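From: Salamatu Fiadzo
To: Direl users list
Date: 14 April 2022
Subject: Re: [direl-users] Hand-held grippers or leader arms for two-handed work?

Arthur wrote:

> We have been recording demos for a bimanual cell with a pair of leader
> arms and it is slow going. The operator can do the task by hand in a few
> seconds, but through the arms it takes close to a minute and a lot of
> tries get thrown out. I saw in the archive that the Jarkeck people
> switched to hand-held grippers. Did that help? Specifically:
>
> - do the recordings replay on the real arms without much fixing
> - how do you deal with reach, when the person can put a hand anywhere
> and the arm can't
> - cables or no cables
>
> Our parts are flat and thin, if that matters.
>
> Arthur

Arthur,

I'm at Jarkeck, so I can answer most of this. We still have the leader arms and still use them for one job, but nearly everything new gets recorded with the hand-held pair.

On speed, yes, it helped. A new operator gets 60 usable demos in a morning with the hand-held grippers. With the leader arms the same person was getting 24 on a good day. Most of the difference is in the approach. With the arms people creep up on the part, stop, look, and creep again. Holding the gripper directly, they just go to it. You do still have to tell them to slow down near contact, or the jaws snap shut between two samples and the recording is no use for training.

Replay. Our early recordings replayed badly and it took us a while to find out why. The jaw opening was being logged with a different clock than the hand pose, so the close command came late. Once both streams went through the same Direl recorder node, that went away. If you are on the June release or older, check the timestamp option, because it is off by default there. After that the remaining errors were mostly from calibration. We now redo calibration at the start of each session and again if anyone drops a gripper.

Reach. This one is a real problem and I don't have a clean answer. A person will happily turn a wrist past anything the arm can do. What we do is run the inverse kinematics check right after each demo, while the operator is still standing there, and reject it on the spot if any part of the path is out of range. People learn the limits fairly fast when they get told right away. Running the check overnight on a batch taught them nothing. We also set up the work area inside a frame with rails on both sides, and keep everything the person has to touch well inside it.

Two-handed tasks have their own version of this. The arms on the robot are fatter than a pair of human wrists, so a demo where the hands cross or come very close will collide on replay even if each side passes alone. Check the two sides together. We lost a batch to that.

Flat parts do matter. Our current task is a clear acrylic plate and a small printed card, with four metal posts at the corners of the plate. The operator has to bring in both grippers low and from the near side, without knocking a post. We work on a white board laid over the table, which makes the card easy to pick out. The clear plate is harder. Its edges come and go with the light, and the shadow is sometimes easier to see than the plate itself. We put black curtains on both sides and that cut the reflections a lot.

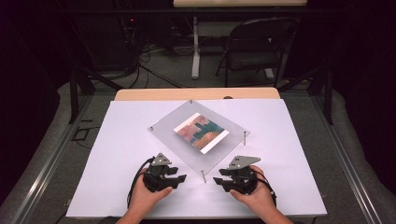 We also turn the plate between demos. If it is always square to the board, the policy learns the spot and ignores what it sees. We had the operator leave it at whatever angle it ended up in, but that bunched up around two or three favorites, so now the recorder calls out an angle before each one. Same for the starting position of the hands.

Cables. We use them. We tried a wireless pair from Ustura for a while and liked the freedom, but kept getting gaps in the jaw data and I was not willing to fill those in by guessing. With a cable on each gripper you need slack, and you need it to leave from the back of the hand so it does not drag over the parts. People stop noticing it after the first session. If the cable pulls on the wrist you can see it in the pose data as a slow drift to one side.

The job we kept the leader arms for is pressing a part into a tight seat. The operator needs to feel the arm push back, or at least needs to be limited by what the arm can push. With the hand-held grippers people lean on it with far more force than the robot has, and you get a demo that looks perfect and can't be done. If your thin parts have to be pressed in, I would record that step separately.

I can send you the script for the two-sided check. It is 5 files and not tidy, and the arm model is hard coded, so you would have to swap in your own. Let me know which arms you are using and I'll mark the lines to change.

Salamatu Fiadzo
Jarkeck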